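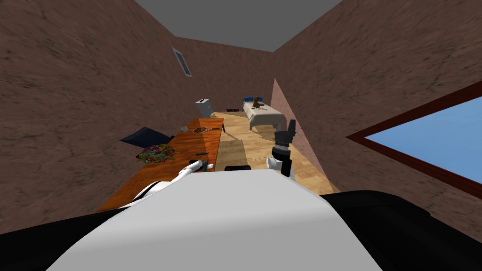 ## Flerora room hire -- FAQ

**How do I book?**
Email Liya Gebru, or use the form. Form is slower. Say which room, what day, how many people.

**Which rooms can I hire?**
Trarnbridge (the big one, upstairs) and Admasu (ground floor, step-free). Driteron is closed till September for rewiring, please dont ask about October dates yet either.

**How many people fit?**
Trarnbridge takes 61 seated. Admasu takes 26. That's the fire limit, so babies count too.

**What does it cost?**
$300 for a full day in Trarnbridge. Admasu is by the hour, ask Liya for the current rate. Local nonprofits get a discount on both -- send proof with your booking, not after.

**Is there a deposit?**
Yes, half. Back to you within a week if the place is left OK.

**Can I get in early to set up?**
One hour, free. Longer than that and you're paying for it. Wednesday mornings are out, cleaners are in.

**Kitchen?**
Shared. Kettle, fridge, microwave. Bring your own dish towels. No deep fryers!!

**Music?**
Fine until 10 pm. Windows shut after 8.

**Can I tape stuff to the walls?**
No tape, no pins. There are hooks along the picture rail in Trarnbridge. Admasu has no hooks, use a freestanding banner or somthing.

**Parking?**
Street only. Loading bay out back for 20 minutes tops -- the bakery needs it.

**What if I cancel?**
Two weeks' notice, full refund. Less than that, we keep the deposit. Moving the date once is free.

**I left something behind**
Box by the front office. We hang on to it for a month.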